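I put this part together for anyone setting up the Foltance wall-mounted drying rack at home, and it picks up right after you've unpacked everything. If you're still missing parts, go back to the checklist first (I've skipped it before and regretted it!).

## Part 2: Marking and Mounting

1. Pick your wall. I like a spot with a good stretch of bare wall and no radiator underneath. The rack is 1167 mm wide when it's open, so give it a little breathing room on both sides.

2. Find your studs. Run the stud finder slowly from left to right, then do it again the other way, and put a light pencil tick wherever the two passes agree.

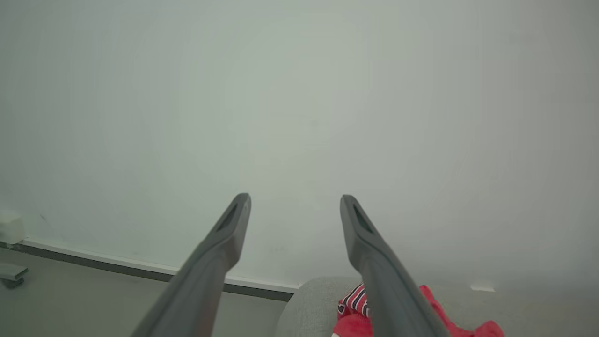 3. Draw your level line. Mine sits 1346 mm up from the floor, and that suits me fine, but if you're on the shorter side go ahead and drop it by 80 mm. Your shoulders will thank you on sheet day.

> **Caution:** Check for pipes and wires before you drill. If the wall backs onto a bathroom or kitchen, please check twice.

4. Drill the pilot holes and fit the Berkwood anchors that came in the small bag. Push them in by hand as far as they'll go, then tap them flush. If one spins, pull it out and go up a size.
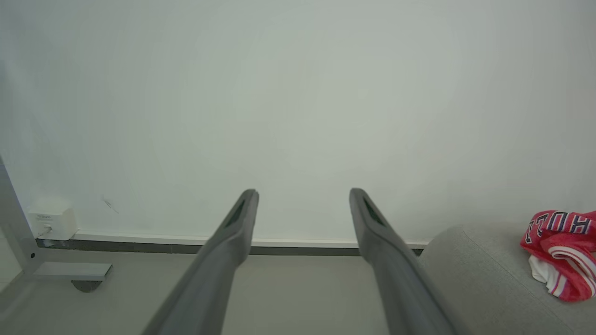

The top rail goes up before anything else, and I'd really love for you to have a helper for this bit. Hold it on your pencil line, start both end screws, and leave them loose until you've checked the level again. Measure up from the floor and not from the top of the baseboard, like the one along the white wall in the picture, or your whole rack will end up too high. Once you're happy, snug the screws down by hand (a power driver can strip them in a second).

5. Hang the folding arms on the rail and slide the Tolano clips over each hinge until they click. Open and close the rack a few times with nothing on it.

> **Note:** Leave 300 mm clear under the lowest bar so long towels don't drag.

6. Wipe off the pencil marks with a damp cloth. A bit of scuffing on matte paint is pretty normal, so go gently or you'll polish a shiny patch into it.
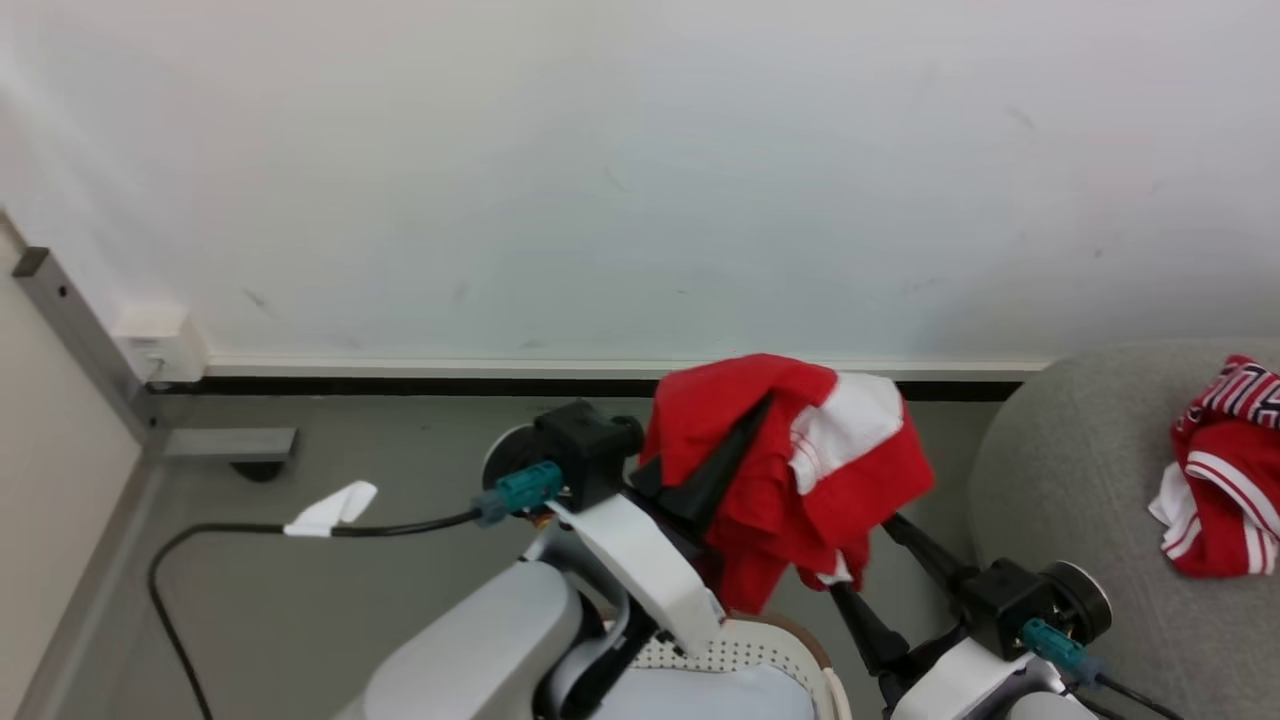 *White wall with a few faint scuffs, above the baseboard.*

7. Wait overnight before you hang anything heavy, then start with a light load and check the screws again after the first week.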